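Tratlow Foundation Research Grants
Interim Progress Report: Tail Dependence in Regional Commodity Price Series
Grantee: Kemilholm Institute for Applied Statistics
Principal investigator: Adaeze Sani
Reporting period: second half-year, ending in October

Work completed

The project team has finished assembling the price data described in the original proposal. The final panel covers 351 weekly series of wholesale food and fuel prices, supplied under license by Tritbridge. Series with long gaps were removed before any modeling took place, and the rule for removal was fixed in writing beforehand so that it could not be adjusted to suit later results.

Ximena Tapia has fitted single-series volatility models to the full panel. Standardized residuals from these models are now the input to the dependence analysis. Two families of copula were compared in this period. The t copula gave a better fit for most pairs of fuel prices, while the results for packaged foods were mixed and depended heavily on how the lower tail was weighted.

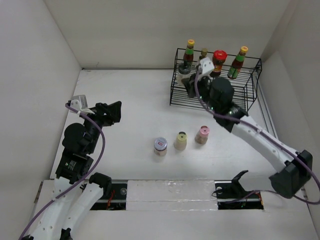 Two robot arms over a work surface, with bottles and two jars in a black wire rack.

A simulation study was carried out to check the behavior of the tail estimator in short samples. For each setting, 3000 artificial data sets were generated. With 300 observations per series the estimator showed a clear upward bias, and a correction has been added to the code. Dewanti Setiawan presented the correction at the internal seminar, where it was suggested that the block length be chosen from the data. This change is under review.

Changes to the work plan

The comparison with daily data has been moved to the next reporting period. The daily files arrived in a different format from the weekly ones and must be matched by hand for a number of product codes. Verna Haddad has taken over this task from Tavion Castellanos, who remains responsible for the software library.

Budget and staffing

Spending on personnel is in line with the approved budget. Computing costs were almost 10 percent below the planned amount, and the institute requests permission to carry the unspent balance forward to cover the daily data runs. No changes to staffing are proposed.

Planned activities

A first manuscript on the bias correction will be submitted before the next report. The software library will be released with documentation and a small test data set. The team will also begin the stress scenarios requested by the Foundation, starting with joint price increases in fuel and cooking oils.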